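Satport Tidy Table: progress report to the Karakaya Fund
Prepared by Birsen Kaplan, 2025-06-21

Dear Ferhat and everyone at the fund,

Thank you for being so patient with us over the spring, and for the kind note you sent with the second payment (it is still pinned up by the kettle!). I promised you a proper account of how the small tidying sets are coming along, so do make yourself a cup of tea, as I have never been good at keeping these short.

Where we have got to with the bin

You will remember that we spent most of the winter going back and forth over what the children should tidy things into. We had plain tubs in December and they did the job, but they were dull, and the little ones wandered off. The teal bin with the face has been a great success by comparison. Its domed lid tips right back so that the mouth gapes, the two black dots make the eyes, and there is a round ear at the side which small hands seem to reach for first. We stand it towards the far side of the white table and the red piece goes in at the top.

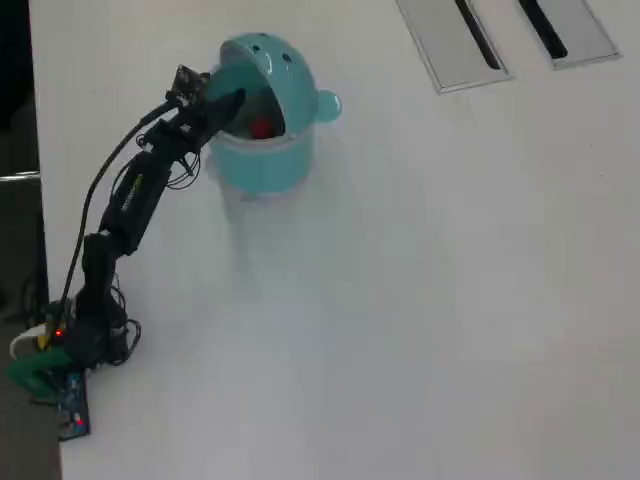 The cubes

We have settled on small cubes in plain colours, after a rather long flirtation with wooden animals that I will spare you. The blue and the yellow-green are put out on the bare table with plenty of white between them, and the lid is left up from the start. Trisero supplied the cubes and were very good about swapping a batch whose corners Astadier thought too sharp for the under-fives. 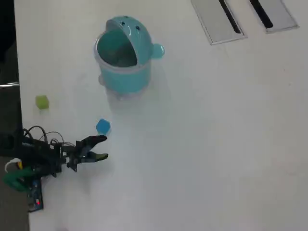
I did wonder whether a blue cube would get lost beside a bin of so nearly the same colour, and we talked about changing it to orange. The play leaders asked us to leave it alone, as they like having one piece that children need to look at twice, and I have come round to their view. The red one is easy to spot even when it is sitting inside, near the front lip, with the blue still out on the table waiting its turn.

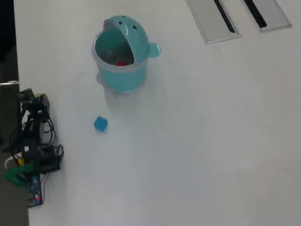
Money and what comes next

We have spent £1764 of the grant so far, and £643 is left for the second half of the year. That will pay for the remaining bins, which brings us to the 40 sets we agreed, and for printing the instruction card. I should own up that the card is behind. We have 2 drafts and I am fond of neither, so Astadier is having a go at a shorter one with fewer words.

Do come and visit if you are passing, Ferhat. I will send the receipts separately once I have them in order.

With warmest wishes,
Birsen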